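The Folding Rig

The arms were not ready, so she started with the hands.

The arms lay on the workbench in the shared shop on Wysocka Street with their covers off. One had a bad bearing at the elbow. The replacement had been ordered from Larolier and the order status had read "packed" since the start of the month. The controller, a secondhand Donema with a cracked display, was waiting for both of them. It drew current and did nothing else.

The hands could be carried home, so she carried them home. The bench at the shop was too narrow for a shirt. The bed was wide and set at a good height, and its quilt had enough printed detail for the tracker to lock on to. The tracker had lost position every few seconds over the gray bench mat. Over the roses it held. 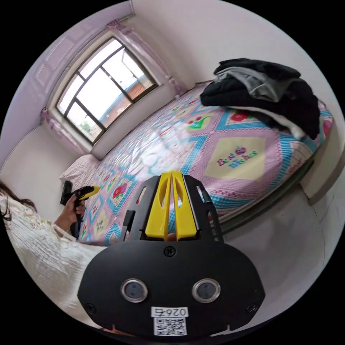
Unit 026, fingers closed. Folded clothes at the end of the bed.

She wrote the procedure on the back of the packing slip. Approach with the fingers open. Close on a single fold. Lift, carry, lower, release. Do not drag. If the fold slips, let it slip and finish the pass. A pass was to be deleted only for a tracking fault, never for clumsiness.

She broke the last rule on the first evening. A sleeve had gone under itself and she deleted the pass, and then looked for some time at the gap in the file numbers. She left the gap in.

Black cloth was the hard case. The cameras gave her one dark region with no edge in it. She moved the exposure up until the window behind went solid white, then brought it back 4 steps. An edge appeared where the fabric turned over. It was enough to close on.

By the end of the week the log showed 116 passes. The checking script accepted 107. She read through the rejected ones by hand and agreed with the script on all but one, in which the left gripper had come in late and waited. The script had marked the wait as an error. She changed the threshold and ran it again, and it rejected the same pass on other grounds. 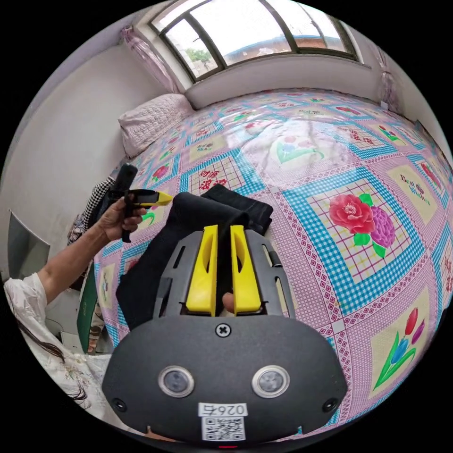 Wostow, February

The bearing has come. I fitted it this morning and the elbow turns through its full range without the click. The box also held a second bearing I did not order and will not return.

I mounted the fingers on the arm and ran the fold on a black pair of trousers. The gripper came down, closed on the ridge and lifted. Then it stopped, 6 seconds, with the cloth hanging. I had my hand on the cutoff. It lowered the fold and let go.

I checked the passes afterward. The wait is in there. I pause before I lower, every time, the left hand a little longer than the right. I had not known that I did it.

I could trim it out of the data. The job would run faster.

Tomorrow I will refit the covers and start on towels.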